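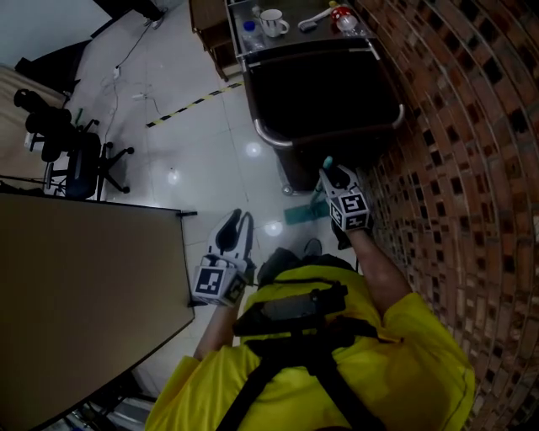 Swallows come back to the same porch or outhouse year after year, and the mess under the nest is the main complaint against them. Droppings are easy to deal with if you get to them early. Put newspaper down when the birds start building and change it twice a week. For the floor around it use something flat, like the teal-green cloth or pad lying on the floor in the photo, which gets closer into the foot of a wall than a string mop does. Damp it first. Dry sweeping puts dust in the air and you will breathe it in. Wear gloves and wash the cloth apart from the kitchen things.

A board under the nest saves most of the work. Ours is 31 cm deep and goes up 2 metres below the nest. Any closer and it gives cats and magpies somewhere to stand. Put it up in winter, while the nest is empty, and scrape it clean over a bucket.

Leave the nest alone while it is in use. In Britain it is against the law to damage or destroy one that is being built or used, and that includes knocking off the first bits of mud. If you don't want birds in a particular shed, shut it before they arrive and leave another one open.

Swallows need to get in and out all day. A gap of 6 cm or so at the top of the door is enough for them and keeps most of the rain out. Check it is still clear after you have painted.

Move bicycles, boots and the washing line before May. A sheet over the car does if you can't park elsewhere.

Old marks on brick: soak with warm water, leave for ten minutes, then use a stiff brush. Don't scrape soft brick with metal. On painted doors use a sponge and a little washing-up liquid, and rinse.

Chicks on the floor can go back in the nest if they are unhurt and you can reach it safely.

Posted in January by the Ollonach house notes desk

Related
Wasps in the loft at Gudura
Getting a toad out of the cellar
Mice and the Caron larder
Cleaning a bird feeder

Contact us | Copyright Ollonach House Notes | Back to top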